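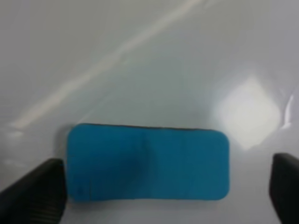

Wiping Down: which cloth, which way, how long?
Home and Materials project, final report
Group 6: Darragh Daly and Clifford Campbell (I'm Darragh and I wrote this bit, Clifford did the tables at the back)

Why we picked it

We both had weekend jobs last year where you spend half the shift wiping tables, and we argued non-stop about whether you should fold the cloth or keep it flat. Clifford is a folder. I'm not! So when the project list came round in January and "everyday cleaning" was on it, we put our names down before anybody else could.

The question we settled on was fairly small. If you spill the same amount of something on a smooth white surface, does a flat pad leave less behind than a folded one, and does the direction you wipe in matter?

What we used

A blue pad, a white surface, a measuring spoon, squash, cold tea, and a set of kitchen scales. The scales only go up in whole grams, which annoyed us later on. We wanted to try the Gokix cloths as well but the shop in Clitley had run out, and by the time they were back in we'd done most of the wiping.

White was a good choice, mainly for the tea. You can see a brown streak on white from the other side of the room, and we'd never have spotted half of them on the grey worktops.

How we did it

We weighed the pad dry, put down 15 grams of liquid, wiped once, and weighed the pad again. Then we looked for streaks and gave them a score out of five. We did 100 wipes altogether, half flat and half folded, and swapped over who was wiping so it wasn't just my arm against Clifford's.

The first afternoon was a bit of a mess (we forgot to wring the pad out the same way each time) so we binned those numbers and began again. They aren't in the 100.

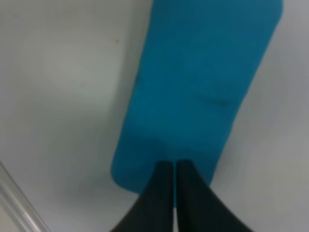 We also tried turning the pad on a slant and pulling it towards us corner first. That was Clifford's idea, from watching his uncle do car windscreens, and I thought it was daft until I saw the scores.

What we found

Flat picked up more liquid than folded in one go. Over all the flat wipes we collected 616 grams, and the folded ones came out well under that. I was very smug for about a day.

But folded left fewer streaks, so Clifford got to be smug too. We think you press harder when there's a thick bit under your fingers. We couldn't measure how hard we were pressing, so please treat that as a guess.

Corner first got the best streak scores of the lot, mostly ones and twos. It's slower, though, and you have to go back for the edges.

What we'd change

Better scales, definitely. Ms MacLeod said we could have borrowed the ones from the science store if we'd asked, so ask! I'd also use a fresh pad for each set, as a pad that's been wrung out fifty times can't be the same as a new one. And I'd do fewer wipes with squash, because everything got sticky and we had to stop and rinse.

The full tables are in Appendix A and the scoring sheet is Appendix B. Clifford has coloured in the tea rows so you can find them.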